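作業ノート 6月 白い部屋の床と棚のこと

朝9時すぎ開始。今日はKatora(奥の白い部屋、みんなそう呼んでるのでノートでもこれでいく)の片付けの続き。前回のページの最後に「棚の下、まだ」とだけ書いてあって、自分で書いたくせに何がまだなのか思い出すのに少しかかった。棚の下の掃除と、床の塗り直しの確認がまだ、だった。

床はGuvariの白を2回塗って、そのあと入口のまわりだけもう1回重ねてある。つやは抑えめのほうを選んだはずなのに、午前中に見るとやっぱりそれなりに光る。ブラインドの角度でだいぶ変わるので、しばらくは半分閉じで様子を見たい。全部閉じると今度は暗い。半分だとちょうど手元に光が来て気持ちいい!この部屋、夕方より午前のほうが断然好きです。

棚の下

出てきたもの。布テープの芯、長さの合わないネジの小袋、だれかの鉛筆、養生シートの切れ端、それと前に散々探したスペーサーの箱。箱の中身は96個のままだった(ふたに書いた数と合ってる)。Tillariのほうで使う予定だったやつで、なくなったと思って追加で32個頼んでしまったあとなんですよね……。返品はせずに一緒にしておく。ふたの数字を128に書き直した。

ネジの小袋は仕分けに時間がかかるので、今日は手をつけず「未分類」と書いたトレーへ。未分類トレーがもう2枚目になっているのは見なかったことに、はできないので、次の片付けはここからやる。短いやつだけでも先に抜いておけばだいぶ減るはず。

ほこりは掃除機だけでは取りきれなかった。棚の脚と壁のすきまに細いノズルが入らない。結局、竹の定規に濡らした布を巻いて奥まで通した。これが一番きれいになる。布は3枚使って3枚とも真っ黒になった。定規は洗って流しの横に干してあります、だれか見かけても捨てないでください。

棚板

棚板は下から2段目がたわんでいた。塗料の缶を全部ここに置いていたせいだと思う。いったん全部おろして、板を裏返して戻したらひとまず平らに見える。ただこれは時間の問題で、同じ置き方をしたらまた下がる。缶は最下段へ、軽いもの(紙やすり、マスキング、刷毛)を2段目に変更した。

板そのものを厚いものに替えるならYeoに頼むのが早い。前回の幅で切ってもらえばいいので、寸法は前のページを見ること。1枚だけ頼むのも悪いし、どうせなら3段目も一緒に替えたい気持ちがある。予算の話はまた別で。

刷毛は8本あったうち、使えるのが5本、毛が固まっていて怪しいのが3本。怪しい3本はうすめ液につけてひと晩置いてみる。だめなら糊用にする。糊用の刷毛がいつも足りないので、むしろだめでもいいかもしれない。

白の上の白

今日いちばん長く考えていたのはこれ。床が白くなったら、白いものを置いたときに形が読みにくくなるんじゃないかと前から心配していて、塗る前にもさんざん迷った。灰色にしておけば汚れも目立たないし、という意見ももっともだったし。

で、結論から書くと、思ったほど困らない。白どうしでも、つやのある丸い面だと曲がりがわりとちゃんと見える。下の縁が丸いものは床にやわらかい影が落ちて、それで床との境目がわかる。影がくっきりしないのがかえっていい感じで、目が疲れない。もっとのっぺりした見え方になると思っていたから、これはうれしい誤算でした。

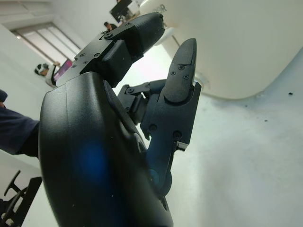 影の見え方メモ

自分用に、午前中に気づいたことをそのまま書いておく。

つやのある面は、置く向きを少し変えるだけで印象が変わる。窓に向けると明るいところが広がって丸みが浅く見え、横に向けると落ち着く。形を見たいときは横向きのほうがいいと思う。

紙のような、つやのないものは床になじみすぎる。図面を床に置いたら本当にどこかへ行ってしまって、しばらく探した。足元にあった。これからは床に紙を置くときは縁に色つきのマスキングを貼る。青がいちばん見つけやすい。黄色は光が当たると負ける。

小さい白い部品は床に落とすと終わり。これは予想どおり。作業台の下に暗い色のマットを敷くことにして、倉庫にあった古いのを引っぱり出してきた。端が反っているので、重しをのせて平らになるまで待つ。つまずくから反ったまま敷かないこと。

黒いものは当たり前だけど白い部屋でよく見える。よく見えるぶん、ほこりもよく見える。黒い樹脂の表面に白っぽい粒がついているのが気になりだすと止まらない。乾いた柔らかい布をKatoraの入口にかけておくので、気づいた人が拭いてください。アルコールは材質によって曇るから使わない。

床の傷

入口から2歩くらいのところに、もう細い線がついている。台車の車輪だと思ったけど、車輪を触ってもざらつきがない。椅子の脚のほうかもしれない。フェルトが片側だけはがれていたので、貼り直した。ついでに部屋にある椅子は全部裏返して確認、ほかにもはがれかけが見つかったのでそっちも貼り替え。フェルトの残りが少ない。買い足す。

傷の補修はGuvariの残りを小筆で置いて、乾いてから軽くならす。前に別の部屋でやったときは欲張って厚く盛って、そこだけぷっくり浮いてしまった。今度は薄く。乾くまでの間は、色つきテープで囲っておく(白い床に白い塗料なので、囲わないと自分が踏む。たぶん踏む)。

残りの缶の重さを量ったら、ふた込みで248グラム。傷ひとつ分には十分だけれど、入口をもう一度塗るほどはない。缶の側面に重さと「補修専用」と書いて、最下段の左端に置いた。

午後

お昼のあとは作業台まわり。コード類をまとめて台の裏に逃がした。面ファスナーのベルトがよかった、結束バンドだと毎回切ることになるので。まとめた束に荷札をつけて、どこからどこまでのコードか書いておいた。字が下手なのは許してほしい。

作業台の天板には古いテープのあとが残っていて、ぬるま湯で湿らせてからへらでこすったら半分は取れた。残り半分はしぶとい。明日以降、時間のある人がいたら続きをお願いします。金属のへらは使わないで、樹脂の方で。1回だけ金属でやってうっすら跡をつけました、すみません、私です。

Tillariの箱は壁ぎわに寄せて、ラベルが手前を向くようにした。高さがばらばらなので積まずに横一列。見た目はいまいちでも、中身を取るときはこっちのほうが早い。いちばん右の箱はふたがゆるいので、持つときは底から。

次にやること

・未分類トレーのネジ、短いものから抜く
・刷毛3本の状態を見る、だめなら糊用の箱へ
・マットの反りが取れていたら作業台の下に敷く
・床の線の補修、薄く
・フェルト購入(丸いほうがはがれにくい気がする)
・Yeoに棚板の相談、2枚分で聞いてみる
・ブラインド半分閉じの感想をみんなに聞く

追記、17時。帰りぎわにもう一度のぞいたら、夕方の光だと床が少し黄色っぽく見えた。塗料の色むらかと思ってあせったけど、ブラインドを閉めて天井の照明だけにしたら普通の白だった。写真で色を見るなら午前中にすること。竹の定規はまだ乾いていない。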